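3.2 Materials and participants

The study followed people who keep a paper planner by hand and assemble it from printed sheets, as distinct from those who buy a bound diary at the start of the year. Participants were recruited through two stationery shops, Skovden and Cavbridge, and through a mailing list kept by the second author for an earlier project on household paperwork. Of those who answered the first questionnaire, 25 agreed to keep their planners in a form that could be photocopied, and 12 of these also agreed to be interviewed at home. The analysis in this section draws on the planners of the full group. Quotations come from the home interviews only.

Each participant was given the same starter set, a pack of undated sheets printed on 100 gsm cream stock and punched for a six-ring binder. The pack was laid out by Rasa Mets and printed by Rimico. It held monthly grids, weekly spreads in two layouts, habit charts, a blank index, lined notes pages and dotted pages with no heading at all. Participants were told they could leave out, cut down, cover or replace any sheet. No stickers, tape or pens were supplied, as we wanted to see what people already had in the drawer and what they went out and bought.

Planners were collected at the end of each month and returned within three working days. Copying was done in colour on a flatbed scanner, with fold-out flaps and pockets scanned both open and closed. Loose items tucked into pockets were scanned if the participant had ticked the box on the cover slip. In all, 2087 page sides were copied, and 1259 of them carried some form of handwriting, drawing or pasted matter. The remainder were blank, which we return to in section 3.4.

3.3 Coding of pages

Pages were coded by two readers working separately (Ots and Priedītis). The scheme had been drafted on a small set of planners from the pilot and was revised once, in April, when it became clear that the category “decoration” was hiding a good deal of practical work. A strip of washi tape along the outer edge of a page may be there because the owner likes the colour. It may also mark the start of a month, cover a mistake, reinforce a torn punch hole or show that the page belongs to a particular child. In the first version of the scheme all of these were given the same code. In the revised version tape, stickers and stamps were coded twice, once for what they were and once for what the participant said they did.

The readers disagreed most often over doodles. Priedītis tended to read small drawings beside appointments as labels (a tooth for the dentist, a cake for a birthday), while Ots read a larger share as idle drawing done during phone calls. Where a drawing recurred beside the same kind of entry on three or more pages it was treated as a label. Otherwise it was left as a doodle unless the owner told us differently. Disputed pages were settled in a meeting with Dzintra Krūmiņa, who had not seen the planners before.

Handwriting was not graded for neatness. Several participants apologised for theirs at the first interview and seemed to expect marks. We did record changes of pen, as these turned out to be a fair guide to whether a spread had been filled in at one sitting or over several days.

3.4 Blank pages and abandoned layouts

Blank pages were common and were spread unevenly. Goal-setting sheets at the front of the pack were nearly always filled in during the first week and seldom touched again. Habit charts showed a similar pattern, with dense colouring for the first ten days or so and then gaps. Weekly spreads held up better. Participants who had abandoned the habit chart usually went on using the weekly spread, and some moved one or two habits across to it as a tick in the corner of each day.

Participants did not generally regard blank pages as a failure of the system, although many were uncomfortable about them. One woman removed hers before handing the binder over and had to be asked for them back. Another had covered a skipped fortnight with magazine cuttings and described the result as her favourite spread of the year. Jaqueline Mendoza, who carried out the home interviews, notes that people were far more willing to talk about an empty page once they had been shown a few others. We would advise anyone repeating the work to bring such pages to the first visit.

The binder itself had some effect. A bound notebook keeps its skipped weeks, and a ring binder allows them to be taken out and used later – the undated sheets made this easier again. Three participants told us they had gone back to bound notebooks for exactly this reason, as they preferred to have the gaps on record.

3.5 Where planners are kept and used

The interviews took place wherever the participant usually sat to fill in the planner. This was most often the kitchen table in the evening, but it also included a parked car, a folding table on a back verandah and the end of a bed. Participants with a desk did not necessarily use it. Two said the desk was for paid work and that opening the planner there spoiled it.

Storage followed use closely. A planner kept on the kitchen bench was opened daily and attracted other things: school notes, receipts, a neighbour's phone number on the back of an envelope. A planner kept on a shelf in another room stayed cleaner and was used less. Small everyday objects that share a surface with the planner, and that people pick up or put down at much the same moments, were noted in the interview record under a single heading (carried items, Figure 4). These were mentioned in connection with leaving the house more than with any other part of the day, and the morning glance at the weekly spread was often described as part of the same routine. 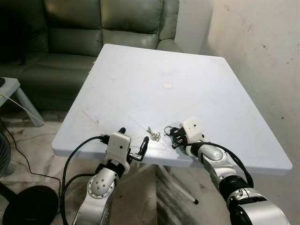
Figure 4. Carried items: a small bunch of silver metal keys on a square white plastic table.

3.6 Supplies and spending

Participants were asked to keep receipts for anything bought for the planner. Most did so for the first two months only, and the figures after that rely on memory. Pens made up the most frequent purchase and stickers the most varied. Washi tape was bought in sets and used from one or two rolls, with the rest of the set left in its wrapper or passed on to children.

Several participants subscribed to printable collections and printed their own sheets at home. The usual complaints were ink cost, margins that did not suit the punch, and colours that came out darker than on the screen. One participant had switched to Dramani, a print-and-post service, after wearing out a home printer, and reported that waiting for the parcel made her choose fewer pages. Home printers tended to print a whole collection at once and then use a small part of it. The unused sheets were rarely thrown out. They were kept in folders, sorted by theme or season, and in four households the folder was larger than the planner.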